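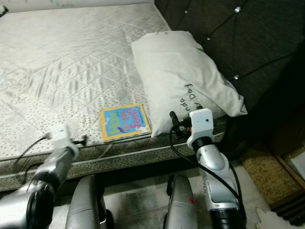

Akash Malhotra wrote, after the first release, that a column called "furnished" with only yes or no in it could not tell a tenant's adviser anything useful, and asked that the next version record what the landlord had listed, in the landlord's own words where possible. The present release follows that request.

Handau Furnished Lettings Records, version 4
Prepared by Reinhold Vogler
5 July 2025
Reading time: 4 minutes

Summary

The Handau Furnished Lettings Records bring together written inventories attached to furnished rental agreements in the Handau area. Each record covers one tenancy and contains the inventory as signed at move-in, the inventory as signed at move-out where one exists, and the outcome of any deposit dispute between the parties. The collection holds 1000 records. Of these, 175 include a formal dispute.

The records are intended for people who study or advise on rental deposits. They may also be of use to those who draft model inventories, as the wording of condition notes varies a great deal from one agency to the next.

Sources

Inventories were supplied by two letting agencies, Gener and Flesilari, and by private landlords who answered a written request. The agency forms are printed and follow a fixed order of rooms. The private inventories are mostly handwritten and follow no common order — a few list the kitchen only, and one consists of a single line reading "all as seen."

Dispute outcomes were copied from the decision letters held by the parties. Where the letter was missing, the outcome field is blank. It has not been filled in from correspondence.

Contents

The main table is named lettings and has 12 columns. Those most often misread are the following.

record_id: a number with no meaning outside this collection. It does not reflect the date of the tenancy.

source: G for Gener, F for Flesilari, P for private.

room: the room as named on the form. "Box room," "study" and "bedroom 3" have been left as written, even where they plainly refer to the same kind of room.

item: the item as named on the form. Spelling has been corrected. Wording has not.

condition_in and condition_out: free text. The words "good," "fair" and "used" are not defined on any of the forms received, and users should not treat them as a scale.

deposit_returned: full, part or none. Blank means unknown.

A second table, item_groups, assigns each item to a broad group such as beds, seating or white goods. A bed base, a headboard and a mattress are three items in one group. Earlier versions counted them as one, and totals for beds therefore cannot be compared with totals from version 3 or before.

Condition notes

Soft furnishings produce the longest condition notes and the least agreement between move-in and move-out forms. Marks on fabric are described at move-out in far more detail than at move-in. Users who compare the two columns directly will find an apparent decline in condition that partly reflects how carefully each form was completed.

Photographs were attached to some inventories. They are not part of the release, and no condition note has been altered on the strength of one.

Privacy

Names, street addresses and bank details were removed before transcription. Rent has been rounded. Remarks that could identify a tenant or a neighbor have been replaced with the word "removed" in square brackets. Any person who recognizes a tenancy may ask for the record to be withdrawn.

Known problems

The Flesilari forms changed in October, partway through the collection period, and the newer form drops the section for curtains and blinds. An absence of curtains in those records is not evidence that the property had none.

The private records lean toward landlords who keep good paperwork. They should not be used to estimate how common disputes are among private lettings generally.

The Urbańczyk supplement, which covers student rooms, uses a separate numbering system and must be loaded on its own. Merging it by record_id will join unrelated tenancies without any warning.

Changes in this version

The "furnished" column has been withdrawn. The item_groups table is new. Duplicate pages in the Gener inventories have been removed, and the currency symbol now appears in the column header only.

Corrections

Corrections should quote the record_id and the column concerned. They are reviewed before each release and are listed, once accepted, in the file named corrections.

Contact: Handau Furnished Lettings Records, records desk | Copyright 2025, all rights reserved | Back to top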